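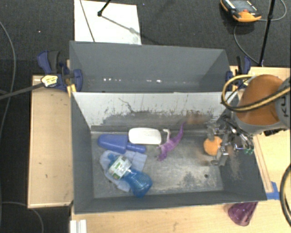

# Budgeting for a bin-picking station

The arm is the line everybody budgets for. It has a list price, a lead time and a salesperson who answers email. Most of the trouble with a first station comes from the other lines, the ones that get added to the order in the weeks after the arm is delivered. This page goes through them in the order we now fill in the request form, and it is meant for a small lab or workshop setting up one arm over one bin.

You will need a spreadsheet with four columns: item, quantity, price with shipping, and lead time. Add a fifth column for notes if more than one person will edit it.

## Step 1: Write down the task before asking for quotes

One paragraph is enough. Ours read: "Pick mixed household items from one side of a divided bin and place them in the other side, then swap." From that sentence you can work out most of what you need to know:

- the heaviest item
- the largest item, and the smallest
- whether anything is soft, glossy or see-through
- how high the arm has to lift to clear the divider
- how long a run lasts without a person stepping in

Send the same paragraph to every supplier. If you describe the job differently on each call, you get quotes that can't be compared.

## Step 2: Size the arm from the bin outward

Draw the bin on paper from above, at scale, then mark where the arm base will stand. The far corner of the far compartment is your reach. Measure to the floor of the bin at that corner, with the gripper pointing down, and add the length of the gripper and any adapter plate. People measure to the rim and come up short.

For payload, add the gripper, the adapter, the cables on the wrist and the heaviest item. A multi-fingered hand can use up a good part of the rating before it has picked up anything. Ask for the payload at full reach as well as the headline number.

If two sizes of arm would both work, get a price for each and look at the gap once the rest of the sheet is filled in. On our sheet the gap was smaller than the cost of the second gripper.

## Step 3: Price the gripper as a system

A gripper quote often covers the hand alone. Ask whether these are in it:

- mounting plate for your exact arm
- power supply
- communication cable, and the length of it
- driver or software license, and whether it renews
- spare fingertips or pads
- a repair price, in writing

We had two quotes for multi-fingered hands, from Zorbridge and Brenine. Brenine was cheaper on the first page. Once the plate, the cable and a set of spare tips were added, Zorbridge came out lower and shipped sooner. Six months on, the fingertips are the only parts we have reordered.

Plan for impact. A hand working down inside a metal bin will touch the walls and the divider, more in the first month than later. If there is money for one spare of anything, make it the finger assembly.

## Step 4: The bin

You can buy a bin or have one bent from sheet metal. We had ours made by Charvát, a local shop, from a one-page drawing.

Points to settle before ordering:

- **Walls.** Sloped walls let items slide back toward the middle, where the gripper can get at them. Straight walls trap flat things against the side.
- **Divider.** Taller keeps items from going over by accident, but every inch is an inch the arm has to lift. Start high if unsure. It can be cut down.
- **Finish.** Bare or painted, it will scuff. Don't pay extra for a fine finish on the inside. Do ask for a dull one if a camera is going to look at it, as bright spots along the floor are a nuisance for depth sensing.
- **Edges.** Have them folded or deburred. Hands go in and out all day.

Order two if the shop will give a price for two. The second costs much less than the first and lets you test a change without taking the station down.

## Step 5: Table and clamps

A plain wooden table will do for a light arm and slow motion, provided the arm base has its own solid mounting. For a faster arm, put the money into a welded stand. Either way, the bin has to stay where it was when you calibrated. If it creeps, every saved position goes off with it.

Bar clamps are the cheap answer and they work. Buy more than the drawing calls for. Place them where the arm's elbow won't swing over them, and check that by running the arm slowly through its farthest poses with the clamps on. Small corner brackets screwed to the table give you a fixed spot to push the bin back against after cleaning.

Once the layout has stopped changing, replace the clamps with bolts. We haven't yet, and the clamps stay on the sheet as a permanent item.

## Step 6: Cables

Put cables on their own line. It is the one most often left at zero.

Count each run from end to end: arm to controller, gripper to power, gripper to computer, each camera to computer, emergency stop to controller. Measure along the path the cable will take, with slack for the wrist turning both ways. Then order the next length up.

The run along the arm wears out first. Buy it twice. Striped sleeving or wrap costs little, makes the loop easy to see, and keeps the cable from rubbing on a joint. Leave a loop at each joint and watch it through a full range of motion before tying anything down.

## Step 7: Test items

Test items are cheap, so they get bought on somebody's own card and never show up in the budget. Give them a line anyway. A useful set covers different kinds of difficulty:

| Kind of item | What it tests |
|---|---|
| Small ball | rolling, and picks close to the floor |
| Plastic toy animal | odd shapes with a neck, tail or legs |
| Spray bottle | uneven shape, weight off center |
| Brush with a short handle | choosing where to grasp |
| Smooth, glossy plastic piece | slipping |
| Thin cloth | anything soft, and items hidden under it |
| Translucent cup | weak camera readings |

Start with 16 items and keep a sealed second set of the same 16. Stores change their stock, and a brush that looks the same may be a different weight next season. Write the store and the product number on the bag.

We set the line at $200 for both sets, with replacements for the first year. Plastic items crack, and cloth gets caught in linkages and tears.

## Step 8: Spares and downtime

Ask each supplier how long a repair takes, door to door, including customs if it crosses a border. Then decide what you can stand to be without. Our gripper supplier quoted 8 weeks for a full rebuild, and that number changed the sheet more than any price on it. We dropped a second camera and bought the spare finger assembly.

A simple rule for a first station: hold a spare of anything that touches the items and anything that bends. Leave the arm and controller to the warranty, and read the part of the warranty that covers collisions.

## Step 9: People's time

If your organization charges for staff time, include it. If it doesn't, write the hours down all the same, in the notes column. The ones we missed the first time:

- unpacking, mounting and the first safety check
- calibration, and repeating it whenever something is moved
- resetting the bin between runs
- vacuuming dust out of the bin and wiping down the items

Resetting is the big one. A divided bin cuts it down a lot, as the arm can work from one side to the other and back again. Someone still has to fish out whatever ends up on the table or the floor.

## Step 10: Order in the right sequence

Lead times decide this, not prices.

1. Arm and controller
2. Gripper, with its plate
3. Bin, once the reach drawing is final
4. Cameras and mounts
5. Cables, after the arm is standing in its real position
6. Clamps, brackets, test items

Cables go late on purpose. We ordered ours with the arm in June, moved the controller to the other side of the table, and had to buy 2 of them again. Sisunov took back the unopened ones for a restocking fee, so ask about returns before you open the bags.

Keep the sheet after the station is running. Fill in what each line really cost next to what you planned, and use that copy as the starting point for the next station.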